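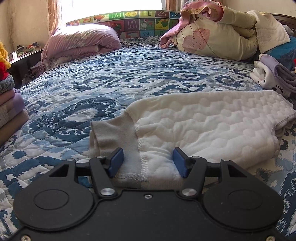
Forum > Robotics > Grippers and end tools

Finger pads for thin quilted fabric: blue ones or bare jaws?

Posted Sat 6 December by fenwater

I'm comparing two hand-held grippers for picking up baby clothes, a Vokwood and a Hukier. Both have two angled jaws. The Vokwood wins on stiff cloth, but on a quilted jacket it tends to pinch the cover underneath as well. Out of 40 picks with each, the Hukier missed 28. Is it the pads or the jaws? I'd like to sort this before buying an arm.

Answer 1

Pads, almost certainly. Swap them over and run it again. If the misses move with the pads you have your answer. Also check the pivots for play, mine were loose from new.

Answer 2

I went through this in July with a Numden. Softer pads helped on smooth cotton and did very little on quilting. What made the difference was where I picked – a folded edge is far easier than the middle of a panel. Log the two separately or your totals won't mean much. Do almost 300 picks before you decide, 40 is too few. Approach height matters too, so put a stop on it if you can.

Answer 3

Mackay pads are fine. Don't know about the others.

We use cookies to keep you signed in and to count visits. Accept all | Manage settings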